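Robot Faults and How to Read Them
Chapter 11: The Grip That Wasn't
Reading time: 11 minutes

Most accounts of robot failure begin with a loud noise. The arm swings wide, something breaks, somebody writes a report. Failures of that sort are overrated as teaching material, and they take up far too much space in books like this one. The fault in this chapter made no noise at all. It sat in a log for most of a September and was reported every day as success.

The case comes from a workshop in Nerkwood, where a small firm called Kragh was collecting hand-guided demonstrations of simple tabletop jobs. An operator holds a gripper in each hand and does the job; the recordings are later used to train an arm. One job involved a power strip on a white work surface. The control software, Nisero, decided on its own whether each grasp had closed on something. It did this from finger position alone.

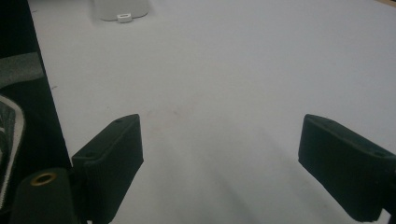
Figure 11.1. Fingers apart, nothing between them.

A person can settle the question in Figure 11.1 at a glance. Nisero could not, and the reason is dull. Its finger reading had drifted. A value that once meant "fully open" had crept toward the value that meant "stopped against an object," and the software had no second opinion to ask. Out of 900 recorded grasps it marked 800 as good. The engineers liked that figure and put it on a slide.

You should be suspicious of a figure like that before you know anything else about the system. Who did the marking? In this case the thing being tested marked its own work. The manual for Nisero called this "automatic verification," a phrase that ought to cost extra. Verification needs some source of information that can disagree with the first one, and a single position reading can't disagree with itself.

Kerubo Mabula, who had been hired to review the training set, asked for the recordings and was sent the summary. She asked again. Her notes from that week are short, and one line is worth copying out: "I will believe the fingers were closed when I have seen them closed."

Watching took her 2 days. She kept the hand views and the overhead view side by side, with the sound off and the Nisero labels hidden, and wrote down her own judgment before looking at the software's.

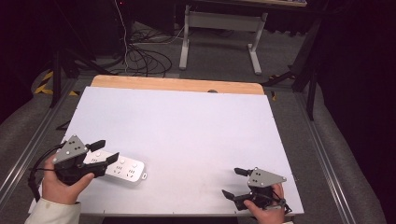 The two hands turned out to matter. Kragh's summary had pooled left and right into one total, so a fault on one side was watered down by good readings from the other. Once she split them, the right gripper looked far worse. Its label said "holding" through long stretches in which it held nothing. Pooling is rarely done to deceive. It is done because one number fits on a slide and two invite questions - and the questions are usually the useful part.

Kragh's first answer was that operators had been careless. Treat this answer with care whenever you meet it. Operator error is cheap to claim, hard to rule out, and closes the file. It may even be true in some cases. But carelessness would have to explain why the labels got steadily worse on one side only, with different people holding the tools, and it doesn't.

The second answer was that closed fingers must surely be a safe sign, whatever one thought of the open ones.
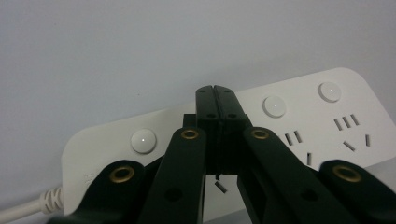
Last changed: Saturday, February 3, 2024

Jaws pressed together tell you that the jaws are together. They don't tell you whether a grasp has been missed, finished or never tried. An arm that treats "closed" as "holding" will carry nothing to its next station with complete confidence, and if a person is reaching in at that moment, confidence is the hazard. So the second answer failed too, and for the same reason as the first reading: one signal was being asked to answer two questions.

Norkow, the firm that bought the trained arm, had planned to run it beside its packing staff with the speed limit raised. The argument was that its grasp record was so strong. Mabula's review stopped that plan, though the slide stayed in circulation for some time.

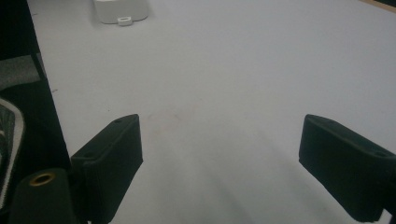
What would a fair check have looked like? At the least, an open-finger reading taken at the start of each session and compared with the last one. A force reading would help, though a force sensor can drift as well, and adding sensors until everyone feels better is a poor substitute for testing them. A sample of recordings judged by eye, by someone who hasn't seen the labels, is slow and unfashionable. It caught this fault.

The rest of the chapter takes up drift in more detail. Section 11.1 covers position sensing and what a zero point means. Section 11.2 returns to the pooled totals and asks you to work out how bad one side can get before the combined figure shows it. Keep a pencil handy for that one.

Contact the editors | Copyright and permissions | Back to top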